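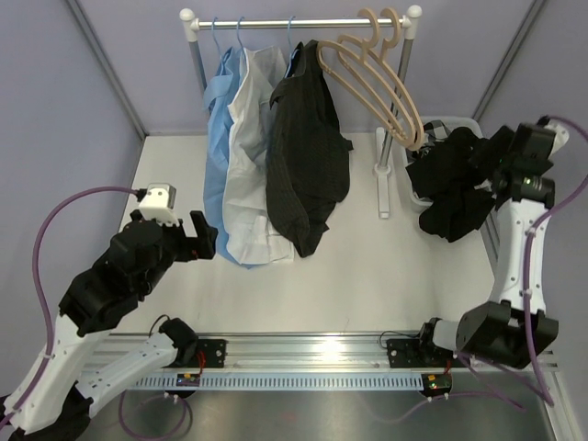
Blue, white and black on the rail, two hangers still to fill, and the rest waiting in the bin.

Print this page | E-mail this to a friend

How to Hang Clothes Out of the Bin Without Making It a Lifestyle
By Sabina Mollah
15/11/2022

I have read a lot of advice about hanging clothes, and most of it was written to sell hangers. You will be told that velvet ones change your mornings. You will be told to sort by color, by sleeve length, and by how a garment makes you feel. I have tried most of this in a bedroom with no closet, using a small freestanding rack, and I don't believe much of it. What follows is the part that survived.

1. Set up the rack before you touch the clothes

Push down on both ends of the rail. If anything shifts, fix it now. My first rack was an Undlow, and it leaned from the day I put it together. The instructions said to hand-tighten the connectors. Hand-tighten them, then go back the next day and do it again, whatever the leaflet says.

Put the bin beside the rack on the side where your empty hangers are. I am right-handed and work from left to right, so both end up at the right. Lefties should flip it.

2. Get the hangers out first

Hang the empties on the rail before you start, all hooks facing the same way. Thin hangers are fine for shirts and T-shirts. I save thicker ones with rounded shoulders for anything heavy or knitted, where a thin one can leave a bump. Matching sets look nicer, I suppose. Two kinds on one rail has never hurt a shirt of mine.

The Vilero catalog claims its slim hangers will "double your rail." I bought 3 packs to find out. They saved me a hand's width, and then the clothes were packed so tightly that everything came out creased.

3. Pull out one piece at a time

Checked shirts are the ones I get wrong, because in a heap the pattern hides the shape and a cuff looks just like a collar. Don't grab the middle and shake. Look for a hem first, a straight edge with a line of stitching running along it, and pinch the cloth there.

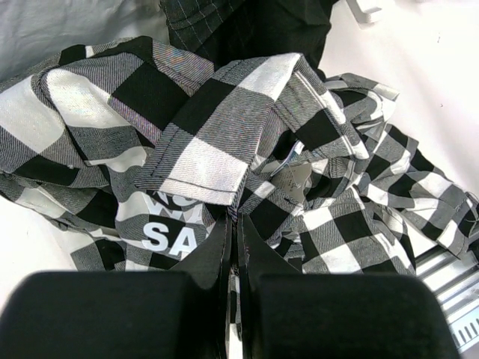

Finding the inside of a shirt is the next job, and it's easier than people make it. Feel for the labels before you try to work out the sleeves. On this black, white and gray check, a small woven tag and a care label are both showing in an opening between the folds, even though the rest is still a heap. A woven tag is often at the back of the neck, but plenty of makers sew them into a side seam, so follow the seam a little way before you decide which end is up. Then take one shoulder in each hand and let the rest drop.

4. Hanger in from the bottom

For T-shirts, slide the hanger up through the hem and bring the hook out at the neck. Forcing it down through the collar is faster and, over time, stretches the neck. How much time? I can't say. Miah, a blog I otherwise like, says a collar is ruined after 9 hangings, and gives no source for that. My oldest T-shirt has been treated badly for years and looks tired all over, neck included.

For button shirts, put the hanger in with the front open and do up the top button. Some people do every other button. I've compared and can't see a difference.

5. Straighten, then leave it alone

Tug each side seam once and smooth the shoulders. Pull out any sleeve that's folded back on itself. Wrinkles down the body may relax a bit overnight, but I wouldn't count on it for cotton. If you need the shirt tomorrow, iron it.

Soketti sells a wrinkle spray for this stage. I used a whole bottle and then a plant mister full of water. I went back to the mister.

6. What shouldn't go on the rail

Heavy sweaters. Fold them. Anything you plan to wear again today can go over a chair, and I won't be taking letters about it.

A reader, Habibur Haque, wrote to ask whether you should sort by color at the end. Do it if you like looking at it. I hang things in the order they come out of the bin and I still find my black shirt.

Search this site: Enter keywords Go

Print this page | E-mail this to a friend

Related articles
Folding Fitted Sheets: Is It Worth Learning?
Do You Need 183 Clothespins?
Cedar Blocks and Other Things I Stopped Buying
Small Racks for Rooms With No Closet
Reading Care Labels When the Print Has Faded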